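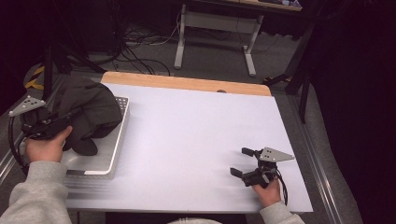

Figure 3. Two-handed demonstration with the hand-held grippers, garment on the tray.

4.2 Collecting the garment demonstrations

I'll be upfront that we didn't plan to study cloth at all. The first version of the Jondach task set was all rigid stuff (blocks, cups, a hinged box), and the policies did so well on it that we weren't learning much from the comparisons. Garments fixed that in a hurry! A dark piece of fabric bunched up on a tray looks like pretty much any other dark lump, and the policy has to find an edge worth grabbing before anything else can go right.

All the demonstrations in this section were recorded with hand-held grippers, one per hand, as in Figure 3. The person stands at the table and works through the jaws only – no fingers on the fabric, no pinning it down with a wrist. We got strict about that rule after the February pilot, when we went back through the recordings and found people smoothing out folds with their knuckles. A robot with two grippers can't copy that, so we threw those episodes away and started over.

We ended up with 151 demonstrations from six people. Each person got 12 practice tries that we didn't keep, which was plenty for most of them and not quite enough for one, who kept opening both jaws at the same moment and dropping the garment. We left that person's later episodes in. I went back and forth on it, but the recoveries after a drop are some of the most useful data we have, and the ablation in Section 5 backs that up.

Between episodes we crumpled the garment again by hand and let it fall onto the tray. We didn't try to control the starting shape. Sometimes it landed neatly inside the rim and sometimes it hung over onto the tabletop, and we counted both as fair starts. The one thing we did redo was a garment that slid off the tray completely.

The two hands also don't share the work evenly, and that surprised me. In most episodes one gripper makes the first contact while the other waits on the table with its jaws open, sometimes for more than 20 seconds. Our baseline treated that waiting as nothing happening and learned to freeze both arms – a pretty annoying failure to watch. Trimming the pauses made things worse (the second arm then came in too early and tangled with the first). What helped was predicting a separate wait signal for each arm, and the rest of this section explains how we labeled it.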